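Ernano Workshops, Unit 3
Bench robot inspection: two-arm station, household chores trial
August round. Inspector: Hjørdis Ljungberg. Second signature: Sverre Halvorsen.

Marks: OK, FAIL, or SEE COMMENT. Blank boxes will be sent back.

Part A. Before power

1. Stop button within reach of a seated person. OK
Comment: Within reach of a seated Sverre, who has long arms. Moved closer for everyone else.

2. Mounting bolts tight, both arms. OK

3. Cables clear of all joints through full travel. SEE COMMENT
Comment: Clear at half travel. At full travel the left gripper cable swings out further than I like. Clip it higher and try again.

4. Finger pads free of cracks and grease. OK
Comment: Some jam. Jam is not on the form, so I have passed it.

5. Gripper cameras clean. OK

Part B. Chores

The supplier's leaflet says the station "takes care of everyday tidying". Ingegerd Lundgren asked that we test this with ordinary things from the cupboard, so we did. Sixteen attempts for each chore, nobody helping, hands behind the yellow line.

6. Wipe up a small spill with a cloth. FAIL
Comment: Thirteen attempts out of sixteen ended with the cloth in a different place and the spill in the same one. Pressing down and moving sideways at once seems to be asking a lot. My nephew has the same trouble.

7. Put a pen into a cup. OK
Comment: Very good, I must say. Slow enough that you could write the letter first, but the pen goes in and the cup stays up. 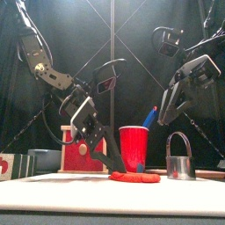
8. Lift a small pail by its handle. SEE COMMENT
Comment: Fine when the handle is standing up. When it has flopped over, the arm goes and looks at it from several sides and then wants a person. Passed for upright handles only. Please tell the pails.

9. Fold a tea towel. FAIL
Comment: What we got was smaller than a tea towel at the start. I would not call it folded. Gudrun Lundgren would, and her objection is noted.

10. Stop when a chore has clearly gone wrong. FAIL
Comment: This is the one that matters. It carried on wiping for 24 seconds after dropping the cloth. Must be put right before the line is moved any closer to the bench.

Part C. After use

11. Arms return to rest without touching anything on the bench. OK

12. Bench left as found. SEE COMMENT
Comment: I tidied it myself, by hand, while the machine was cooling down. Sverre timed me and has been asked not to write the figure here.

Result: may be used for item 7, and for item 8 with the limit given. Not to be used for wiping or folding with anyone inside the line. Item 3 to be shown to me again before the next round. The cleaning rota stays on the wall.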